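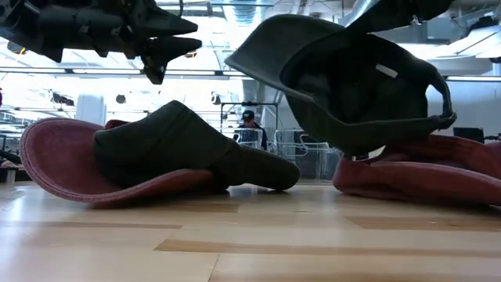 Slippers, green on top and maroon underneath, with one being lifted.

Oh, I had such a good time at the Clastesora open day in April! My friend Marichka Polishchuk talked me into going (she has been following their two-armed sorting setup for ages), and I only meant to stay until lunch. Well, I stayed 2 hours. It's a lovely bright room, and they let you get close enough to see the grippers properly, so bring your glasses.

Zuzana Jireš ran our demonstration and was so patient with all my questions, even the silly ones about laundry. Soft things are what I came for, and I could have watched slippers and hats all afternoon.

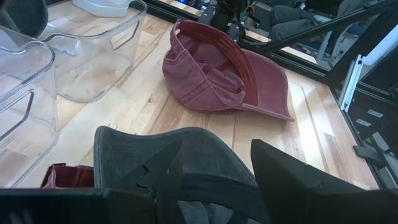 Caps on the table, with the clear bins off to the left.

My gripes are small. The talk by Lev Antoniuk ran 40 minutes, very interesting but hard on the feet, and I would have loved a printed sheet to take home. Parking is tight too, so come early. I'm giving the day 8 out of 10, and Marichka says I'm being stingy. We're both signed up for the next one.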